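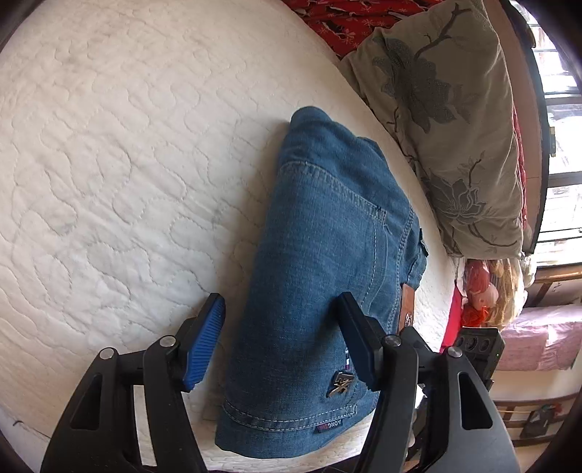 Kostum Music Press Adds Second Cello Book for Early Players

PRISHOLM - Kostum Music Press will release Cello Steps, Book Two in February. The new title is written for students who have finished a first method book and can read notes in first position.

The book has 727 short exercises and tunes, grouped by bowing and by key. Each group starts on open strings and adds one finger at a time. Duets appear at the end of every unit so that a teacher or a second student can play along. Shifting is left for Book Three.

Cello Steps, Book Two can be used in private lessons or in string classes. Pages are printed in large type and the spiral binding lies flat on a music stand. Piano parts are sold separately under the Ferri Editions label.

The first printing is 3000 copies. Schools and music stores can order now through Drornorex Distribution, item number 3252. Sample pages will be mailed to the first 500 teachers who ask for them.

About Kostum Music Press
Kostum Music Press publishes method books, scale studies and easy ensemble music for strings. Its office and warehouse are in Prisholm.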